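About Tondo Workshop

Tondo is a shared workshop for people who build robots and small automation at home and have run out of kitchen table. We rent 2425 square feet on the ground floor of the old Leiva print works. Members pay by the month and come and go as they like between 7 a.m. and 11 p.m.

The workshop started as two garages. One had a decent drill press and the other had heat. When the second garage was sold we moved everything into Leiva and opened the door to anyone who wanted a bench. There are 16 benches now, each with its own breaker and a locking drawer.

What we have

The front room is for assembly and wiring. It has soldering stations, a bench supply at every second seat, crimpers for the common connector sizes, and a wall of sorted fasteners, mostly metric. Take what you need and write it on the sheet.

The back room has the mill, the bandsaw, two printers and the Vollberg lathe. You need a sign-off before you use the lathe or the mill. Sign-offs take an evening and are included in the membership. The lathe is slow to warm up in winter, so plan for that.

Along the side wall are the project bays. A bay is a table bolted to the floor with room for frame posts at the corners, and you can leave a build set up there between visits. Bays are booked for up to three months. There is usually a wait.

What members work on

Most builds are one person and one problem. Current ones include a seed sorter, a camera slider, a chicken door that runs on a timer, and a plotter that has been nearly finished since July. Clusa is our one group project, a two-arm table for sorting household things into bins and trays. It meets in bay 3 and new people are welcome, including people who have never written any code.
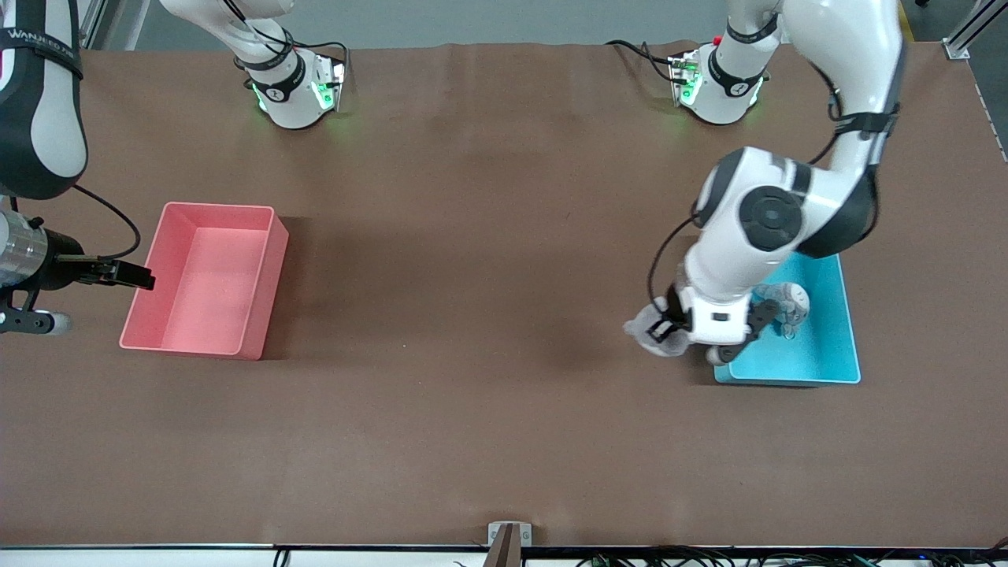
Bay 3: a gray plush toy held over the blue tray, with the pink bin at the other arm.

Joining

Membership is $300 for three months. Students pay half. We keep a $2000 repair fund out of dues, and when a shared tool breaks it gets fixed from there. If you break your own things, the parts drawer by the sink is free to dig through.

Come by any evening and ask for a tour. Parking is behind the building, and the door is the green one past the loading dock.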